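Modura Training Goal, Carroll Series

Freestanding soccer goal for club practice, small-sided games and backyard use

Sold by Stuvomport. Ships in 2 cartons.

Overview

The Modura Training Goal is a steel-frame soccer goal for teams that have to put their equipment out before practice and put it away afterward. The Carroll Series is the middle of the range. It is heavier than the folding pop-up goals and lighter than the fixed match goals, and one adult can move the assembled frame a short distance on the rear wheels. Two people should lift it over curbs or up steps.

The frame comes apart at the corners. Each joint is a sleeve with a push button, so no tools are needed once the net clips have been fitted the first time. The crossbar is in two sections and the posts are one piece each. All the tubes are powder coated in white, with the base bars in dark gray.

What is in the cartons

Carton A: posts, crossbar sections, rear base bar, corner sleeves
Carton B: net, net clips, side bars, wheels, ground anchors, carry straps
Spare push buttons are in the small bag taped inside Carton B.

Net

The net is knotless polyethylene, cut to fit the frame with a small amount of slack at the back so the ball drops instead of bouncing out. It attaches with 64 clips that slide onto the tube and lock with a quarter turn. Start at the center of the crossbar and work out to the corners, then down the posts. The base bar goes last.

Clips can stay on the tubes when the frame is taken down. If you store the goal assembled outdoors, remove the net in November or whenever the season ends where you are. Nets left out over winter get stiff and the knots at the edge rope start to go.

Anchoring

Every goal must be anchored before anyone plays, including during warm-ups. The Carroll comes with steel ground anchors for grass. For artificial turf or indoor floors, order the Modura weight bags and place them on the rear base bar. Do not use the grass anchors on turf.

Do not let players hang from the crossbar or climb the net. Check the anchors at the start of each session and again if the goal has been moved.

Setup

First assembly takes 30 minutes with two people. After that, most clubs have it up in 5 minutes with the net already clipped. Lay all the tubes out on the ground face down, join the crossbar, add the posts, then the side bars and base bar. Stand the goal up only when every button has clicked through its hole.

Options

Weight bags, pair (unfilled, take dry sand)
Replacement net, white or orange
Target sheet with corner pockets, ties to the posts and crossbar
Monora wheel kit for soft ground, replaces the standard wheels
Storage cover

The target sheet fits this goal only. It will not fit the folding goals.

From our customers

"We bought a pair for the under-tens and ended up using them for everybody. The wheels are fine on grass, but get the wider ones if your field is muddy." Maricel Dumlao, youth coach

"Good goal. The clip instructions could be clearer. Once you see that the flat side faces the tube it goes quickly." Maeve Kinsella

Care

Rinse mud off the sleeves before taking the frame apart. Grit in the joints is the usual cause of a stuck button. A little silicone spray on the buttons twice a season helps; do not use grease. Touch up chips in the coating with white outdoor metal paint.

Small tears in the net can be closed with the repair cord, sold by the spool. Tie off each broken strand to its neighbor and leave the tails long enough to hold. Holes bigger than the ball are usually not worth the work, and a new net is the better buy.

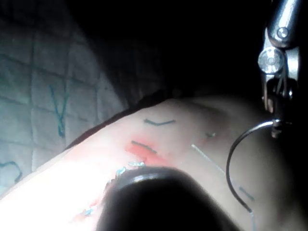
Curved suture needle held in a metal needle driver, with a simulated tissue pad.

Shipping and returns

In-stock goals leave our warehouse on the next business day. The two cartons may arrive separately. Please check both before you start assembly and tell us about any missing parts by order number.

Unused goals can be returned in the original cartons. Nets that have been clipped to a frame cannot be returned unless they are faulty.

Add to cart
Ask a question about this product
Download assembly sheet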